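Haltine Duo
Conjunto de bancada com dois braços para manipulação de caixas pequenas
Ficha de equipamento e planeamento de compra, maio de 2026

O conjunto destina-se a laboratórios e oficinas que precisam de ensaiar tarefas de recolha e arrumação antes de orçamentar uma célula de produção. 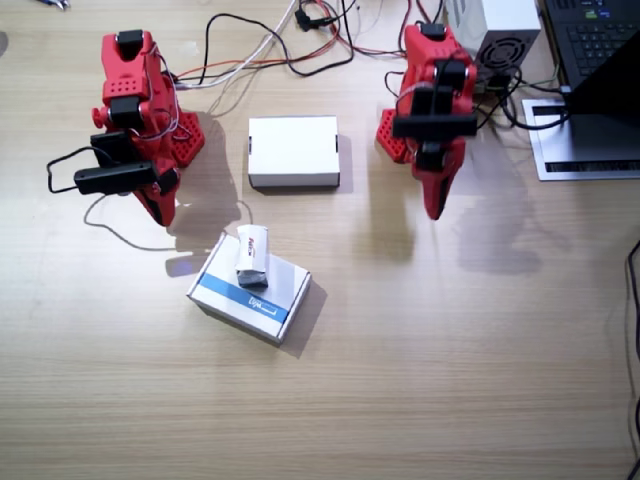
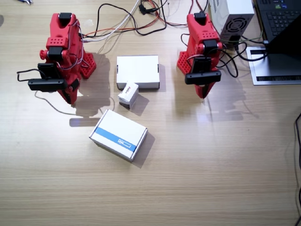
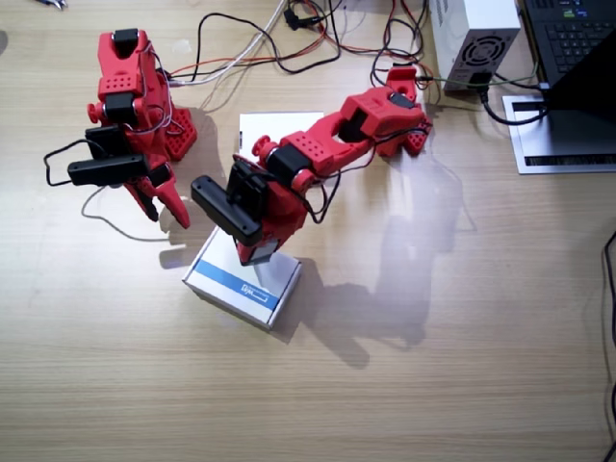
Dois braços vermelhos com servos pretos, caixas brancas sobre o tampo.

Grisavier | Departamento de Equipamento e Automação

Âmbito do fornecimento
O preço base inclui os dois braços montados, as bases perfuradas, uma fonte de alimentação e a cablagem entre servos. O computador, o suporte do computador e o tampo ficam a cargo do cliente e devem constar em linha própria do orçamento.

Preço
Conjunto base: 2.000 euros, sem IVA nem transporte. A proposta é válida até ao fim de julho. Encomendas de vários conjuntos são cotadas caso a caso. O desconto para instituições de ensino não se aplica a peças sobresselentes.

Prazo de entrega
Cerca de 36 dias após confirmação da encomenda. As peças estruturais são impressas por lote na Govidwood, pelo que uma alteração de cor posterior à confirmação reinicia o prazo.

Espaço e instalação
Prever um tampo rígido e nivelado, com 58 cm livres à frente das bases. A fonte deve ficar fora do alcance dos dois braços, com a grelha do ventilador desobstruída. Os cabos de alimentação e de dados passam por trás das bases. Deixar folga suficiente nos cabos das garras para o curso completo e verificar esse curso sem carga antes da primeira utilização.

Peças de ensaio
Recomenda-se começar por caixas de cartão fechadas, de formatos diferentes. As superfícies brancas refletem bastante a luz de teto, e a iluminação deve ser definida antes da calibração. Não se fornecem caixas com o conjunto.

Custos recorrentes
Os servos são o principal consumível. Para utilização diária, orçamentar 2 servos de reserva por conjunto e um jogo de dedos de garra. Os dedos impressos podem ser refeitos pelo cliente a partir dos ficheiros fornecidos; os suportes dos servos só são garantidos quando adquiridos à Grisavier.

Opções
Extensão de cablagem Tsai, para fonte instalada sob o tampo.
Segundo jogo de bases perfuradas, para mudança rápida de posto.
Formação inicial no local, faturada à parte.

Pedidos de cotação
Indicar quantidade, morada de entrega, dimensões do tampo e formato das peças a manipular. Responsável técnico: Rory Ritchie.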